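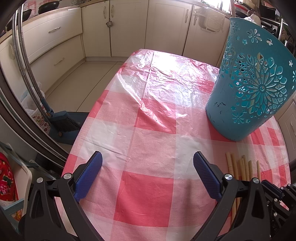 A robot program has to answer many small questions before a robot can pick up anything at all. Where is the object? Which way does it point? How far must the fingers open? For you these questions are so easy that you do not notice them. When you look at the table with the pink-red checkered cloth, you see at once that there are thin wooden sticks on it and that the tall teal basket is a different thing. A computer gets from its camera only a very long list of numbers, and in this list nothing is called "stick" and nothing is called "basket". The program must find them by itself. On this page we explain how our program Postetti does it.

First step: finding the edges

A camera picture is made of tiny squares called pixels. Each pixel has numbers which say how bright it is and what color it has. Postetti compares every pixel with its neighbors. If two neighbors are almost the same, probably they belong to the same thing. If they are very different, there may be an edge between them.

Now think about a checkered cloth. It is full of edges! Every check has four of them, and none of them is the edge of an object that you can pick up. There is also a clear plastic sheet over the cloth, with many creases, and at the far end it shines almost white. In such a bright place the program can lose the pattern completely. This is why we like to test Postetti with difficult tables. A plain gray table would be too kind to it.

Second step: giving names

After the edges comes the part which we call the Namer. The Namer has learned from many pictures in which people drew a line around each thing and wrote its name. It learned in this way 137 names of kitchen things, from "apple" to "whisk". When it looks at a new picture, it gives to each thing a name and also a number between 0 and 100. The number says how sure it is. If the number is under 80, Postetti does not trust the name and asks for another picture from a different side.

Thin things are hard for the Namer. A stick seen from its end is only a small dot. A stick seen from the side is a long line, and a long line looks much like a crease in plastic. You can try it with a pencil: close one eye and turn the pencil slowly until the point looks straight at you. At which moment would you stop calling it a pencil?
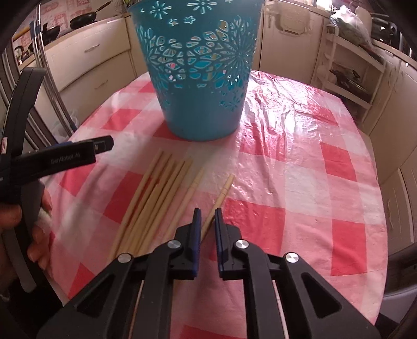 This page was last changed: January 2019

Third step: choosing one

Look at the chopsticks in the middle of the table. Six of them lie side by side in a loose bundle, and two lie apart. Which one would you take first? Most children say one of the two, and Postetti would say so too. It has a rule for this. It imagines the two fingers of the gripper on both sides of each object, and then it checks if a finger would bump into something. In a bundle there is little room for a finger next to a stick. When a stick lies alone, there is more room.

We call this planning. Planning happens completely inside the computer, before any motor turns. For one chopstick Postetti tries up to 115 different ways to hold it. It throws away the bad ones and keeps the one with the most free space around it.

The planner has to think also about the big things. The teal bucket stands right behind the chopsticks, and an arm which goes straight forward could push it. So the planner puts an invisible box around the bucket. No part of the arm may enter this box. The box is a little bigger than the bucket, in case the Namer made a small mistake with the size.

Fourth step: moving and checking

The last part is called control. Control sends small orders to the motors: a little to the left, a little lower, slower now, close the fingers. After each order it looks again at the sensors. If the finger is one millimeter too far to the right, the next order corrects it. You do the same when you walk along a line on the floor and look at your feet.

Closing the fingers is a special moment. If they press too softly, the chopstick slides out. If they press too strongly, a thin thing can break. Control closes the fingers until it feels a small push back, and then it adds only a little more.

Try it at home

You need a friend, a scarf, a spoon and a cup. Cover your eyes with the scarf. Your friend is the program and may say only these words: left, right, forward, back, up, down, open, close. Can you put the spoon into the cup? Our record in the Erberg workshop is 14 words. In July we played it again at the library in Pestau, with two spoons, and it was much harder.

Words to remember

Pixel: one tiny square of a picture.
Planning: choosing how to move before moving.
Control: giving the motors small orders and correcting them.
Sensor: a part that measures something, for example light or pressure.

Next page: How Postetti learns a new name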